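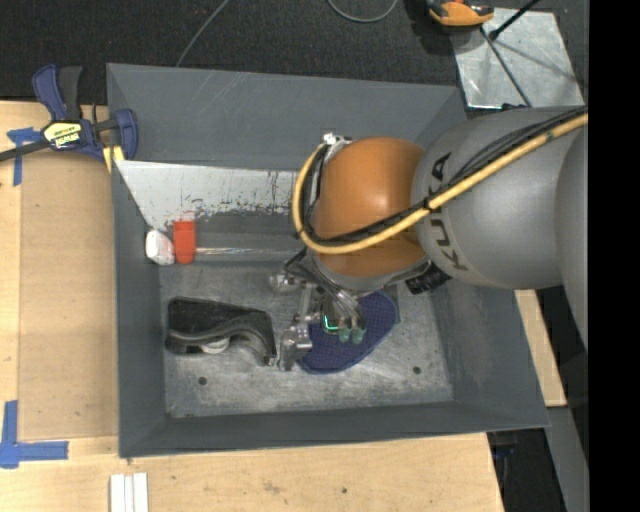
Lewis Baxter wrote to me after the last post to say I'd been putting sunscreen on all wrong, that you need way more than a pea, and that my Orholm day cream was probably pilling because I don't wait between layers. Fair. So I've been testing it.

Quick update then, typing this before work.

**Morning**

Rinse with water only. I dropped the morning cleanser in winter and never went back. Then the Odell toner on damp skin, then the day cream, then wait. I gave it 4 minutes the first week and it still balled up along my jaw. Went up to 20 and it was fine, but who has 20 minutes. I make coffee and do my hair in the gap now, seems to be enough most days.

Sunscreen is still the Van Dijk one in the white tube. Two full fingers for face and neck. Feels like a lot. A bit shiny till lunch - I can live with that.

**Night**

Oil cleanser, then the gel one. Moisturizer. That's it on most nights. The exfoliating pads are down to 3 times a week, and I skip them if my cheeks sting at all, wich they did after that windy weekend at the coast.

Oh and the Pomuvgate balm. A couple of you asked. It's nice! Thick, smells faintly of oats, good on elbows and that dry bit next to the nose. Not on my forehead though, I got little bumps within days. Stopped, they went. Could be the balm, could be the hat I was wearing to run. Will try again without the hat.

**Empties**

Finished the toner, buying again. Finished the lavender hand cream, not buying again, the cap cracked and it leaked all through my bag. Half a clay mask went in the trash - dried solid. My fault, left the lid loose.

Next up is a vitamin C serum, but I'm holding off till June so I only change one thing at a time. My sister says get the cheap one first. If you've used one that doesnt go brown in the bottle, leave me the name in the comments please.

Ok, bus.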